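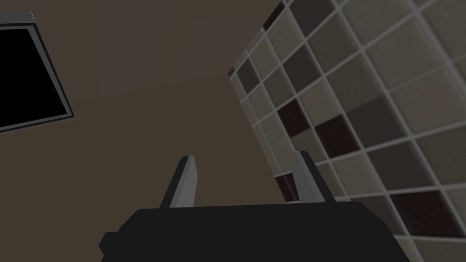

Sim view from the gripper, jaws open, tiled wall on the right

tilemuncher
Went to the Kanwood open day in Flornville. Grabbed that off the demo screen. Mostly sim, one real arm in the back. Anyone else go?

pkorhall
Yep, morning slot. Line was over 200 people and they had 2 demo stations. Left before I got near the arm.

tilemuncher
Ouch. Afternoon was better, waited 11 minutes. Azadeh Rostami ran the sim station, she let people drive it with the keyboard. Really patient with the kids.

grout_fan
so its a video game. drove 700 miles of highway this month for work, not driving more for a video game

pkorhall
Come on. Everybody trains in sim first now.

grout_fan
Sure but an open day should have hardware. Plain brown wall and some tiles, my nephew could build that room

tilemuncher
The room is plain, yeah. Asked her about it - she said they swap wall colors and tiles between runs so the thing doesnt get hooked on one look. Dark tiles mixed in with the light ones are part of that. Made sense to me.

Fallahi_rd
Disagree with grout_fan. I went to the Korkuveck one and it was all hardware, behind glass, guy talking over it. Couldn't touch a thing. Would take teh keyboard any day.

grout_fan
fair, korkuveck was bad. still want a real arm up front

pkorhall
Did the real one do any picking while you were there?

tilemuncher
Only saw it parked. Somebody said they'd run it at 4, had to go by then. Next open day is October, will try for mornng

pkorhall
Skip the morning, trust me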